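双臂工位维护记录 1月
工位:Korletey 2号台
控制软件:Flollard,工程号3261
记录:Abdul-Rahman Asamoah

起因

早班反馈双臂交接圆柱件时右爪偶发过流报警,停在闭合段,复位后能继续。翻Flollard日志,报警都落在交接点,单臂抓放没有。左臂全程电流正常。先怀疑两爪指尖在交接位干涉,其次怀疑右臂腕部零位漂移。电源和通讯查过,没有丢包,排除。

断电前检查

1. 右臂腕部螺钉逐颗复紧。有一颗能再转小半圈,补了低强度螺纹胶,其余不动。
2. 腕部安装板:用塞尺量板与法兰间隙,各角一致,板没变形。
3. 线缆:右臂腕部到下臂这一段在大俯仰角时偏紧,弯曲半径没到下限,但余量小。扎带松开一格后重扎。左臂线短,不受影响。
4. 两爪指根定位销无晃动,指面胶垫没有起边。右爪下指侧面有一道擦痕,位置对得上交接时左爪下指的高度。干涉的可能性大。

零位复核

右臂回机械零位,腕部两轴读数与Divutcombe出厂单对比,俯仰轴偏0.3度,滚转轴在允差内。按规程重写俯仰轴零位,重启后复读一致。左臂两轴都在允差内,没有写入。

注意:写零位前必须先退出示教模式,不然Purkik爪控制器会保留旧的工具坐标,重启也不刷新。上次就栽在这里,多花了半个下午。

交接位低速复现

工件放在台面中部,速度倍率降到最低,手动单步走到交接点附近停住,看两爪下指的相对位置。工件用灰色圆柱件,顶面有红色记号。左爪从左侧伸入,两指分在圆柱远近两侧;右爪保持大开口。从上方看,右爪下指尖与左爪下指在圆柱前方重叠。

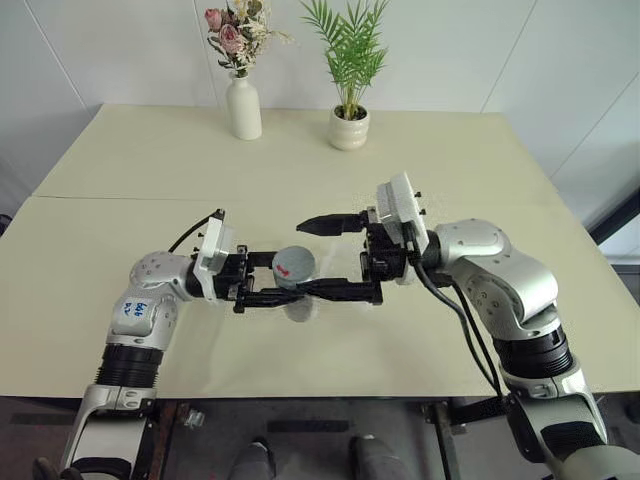
程序修改

1. 右爪预抓点沿台面向右退8毫米,高度上抬5毫米,先进上指一侧,再下降到抓取高度。
2. 交接顺序原来是右爪到位即闭合,改成右爪到位后等左爪电流稳定200毫秒再闭合。
3. 右爪闭合力从70%降到55%。圆柱件不重,55%够用,换大件时要改回来。
4. 过流阈值不动。放宽阈值只会把报警藏起来。

改动存为新版本,旧版本留在控制器上,名称后缀加old,未经试运行确认不要删。

试运行

倍率30%连跑20个循环,无报警,右爪闭合峰值电流比改前低两成左右。倍率60%再跑20个循环,第11个循环出现一次到位超时,没有过流。查记录,右臂下降段刚结束就发了到位判断,残余摆动还没收住。加100毫秒延时,重新计数跑20个循环,通过。
全速没有跑。俯仰轴零位刚写过,想先过一个班次再复读一遍。

遗留

右臂线缆目前的走法是凑合。下次停机把腕部那一段改成绕外侧走,长度要重新量,Divutcombe给的线长按单臂安装算,双臂对放时不够。

左爪下指还没拆下来看背面。右爪既然有擦痕,左爪多半也有,胶垫备件库里剩3片,够换一边。

Flollard里两臂的互锁区仍是旧的方盒,范围偏小,交接点有一部分在盒外。准备按新预抓点重画,画完先在仿真里过一遍再下发。

接班的同事:在零位复读之前倍率不要超过60%。再报过流,先把当时两臂关节角抄下来再复位,日志只留最后3条,复位后容易被冲掉。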